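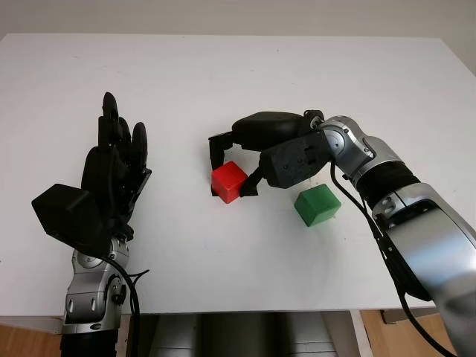
El equipo Pevumik trabaja en un aula del sótano del centro Nevance, entre el taller de impresión y el almacén de química. Lo forman 5 estudiantes de último curso y su coordinadora, docente de control automático, que prefiere que las respuestas se atribuyan al grupo. La conversación tuvo lugar en junio, a las 16:30, con el ensayo de manipulación en marcha.

El proyecto compite en la categoría bimanual del torneo Cenard. El reglamento pide tomar cubos de colores de una mesa, pasarlos de un brazo al otro y depositarlos en una zona marcada. No obliga a que los dos efectores sean iguales, y el equipo ha optado por la asimetría: mano antropomórfica a la izquierda, pinza de dos dedos a la derecha.

«La pinza cierra sobre caras paralelas y poco más, pero eso lo hace con una repetibilidad que la mano no tiene», explica la coordinadora. «La mano nos interesa para la transferencia, porque admite errores de orientación que la pinza no tolera».

El coste de esa decisión es la calibración. Cada efector tiene su propio punto central de herramienta, su propia masa y su propia latencia de cierre. El estudiante encargado del software mantiene dos ficheros de parámetros y un tercero con la transformación entre las bases de ambos brazos. «El tercero es el que da problemas», dice. «Un error de dos milímetros en la base no se nota cuando el brazo trabaja solo. En el traspaso se suma al del otro».

Hasta la fecha el grupo ha registrado 923 intentos de agarre con la pinza. El objetivo antes del torneo es llegar a 2000, con los cubos colocados en orientaciones arbitrarias. Los girados respecto al eje de la mesa son los más útiles para el registro, según la estudiante que lleva la parte de percepción: «Un cubo alineado lo resuelve cualquier detector. Con el cubo girado hay que estimar el ángulo, y el error de ángulo acaba en los dedos».

El rojo y el verde se eligieron por contraste con el tablero blanco. La misma estudiante reconoce una limitación: los brillos en la cara superior desplazan el tono y obligan a ajustar el umbral cuando cambia la luz. El equipo probó a compensarlo por software y volvió al ajuste manual - tarda menos y falla menos.

Otro asunto abierto es el cableado. «Un cable que cuelga de la muñeca no figura en el modelo de colisiones», señala la responsable de mecánica. La solución provisional consiste en limitar el giro de la última articulación. La definitiva, una guía impresa, va por la segunda versión y todavía roza.

Las sesiones duran 39 minutos, lo que queda de la franja de laboratorio una vez hecha la puesta en marcha. El grupo ha pedido ampliarla y espera respuesta de la sede de Sotomayor, de la que depende el horario.

Preguntada por el resultado que espera en Cenard, la coordinadora evita dar una posición. «Quiero que el traspaso funcione en las dos direcciones. Ahora mismo solo tenemos programado el de derecha a izquierda». El trayecto inverso está previsto para después de los exámenes.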